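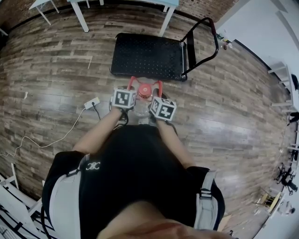
Imani Mwakyusa wants to know which rule I would keep if I could only keep one, and whether any of it matters when the whole job is moving a bottle. She read my notes before I had finished writing them up, so she gets the first answer. I would keep the stop word. One person says it, both people freeze, and the take is thrown out. It costs a few seconds and it needs no form.

The rest I'm less sure of, and I spent most of a day at Wotwood on October 13, 2025 trying to be persuaded.

Wotwood collects hand demonstrations for training robot arms. They had invited a small group of us to see what they call their floor practice, which is a 17-page document plus a wall version with fewer words. The wall version is better. The long one was written, I was told, after Novton asked all its suppliers for something in writing, and it reads that way. There is a section on "demonstrator wellbeing" that runs a page and a half and contains one instruction: take a break when you need one. Fine, but who decides? If the day's target is 200 takes and you are at 70 by lunch, I know how I would hear that sentence.

Fereshteh Kazemi showed us around and to her credit did not try to sell anything. I asked her about the target. She said it was a planning number and that people went under it all the time. I asked if that was written down. It isn't.

What I liked: the markers get checked before the first take and again after every break, with the straps off and on again. Anybody who has tried to use data with a marker that slid halfway around a wrist will see the point. They also keep a rule that the object, the start position and the task wording are read out loud before recording. It sounds silly for the first ten minutes. Then someone reads out the wrong task and the other one catches it, which happened while we were there.

What I did not like was the floor rule. Page 9 says the work area is to be "clear of items not required for the task." Required by whom? Power has to come from somewhere, carts have to be parked somewhere, and people put things down. A rule that gets broken by plugging something in is a rule that people learn to read past, and then they read past the next one too. I would rather see a taped line with a list of what may be inside it. 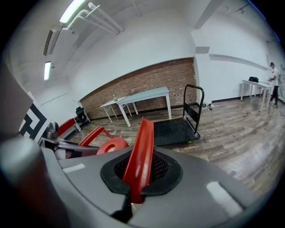 Then there is the question of who counts as being in the area. The document talks about "the operator" as if there were one person per room. Two people can be at work in the same space on different things, and the text says nothing about which of them has right of way. Frandsen, whose checklist Wotwood borrowed from, at least gives a distance. Wotwood took that line out in May. Kazemi said it was being reworded. I asked for the draft and have not had it.

The consent part was stronger than I expected. Anyone who may be recorded signs first, visitors included, and you can ask to have a take pulled. I tried to find the catch and the only one I found is that the request goes to a shared mailbox.

Potia is next on my list. They claim 79 separate checks per session, and I can already guess how many get done on a busy afternoon. If anyone has been there and seen the sheet filled in by hand, please write to me before I book the train.

Contact | Copyright 2025, all rights reserved | Back to top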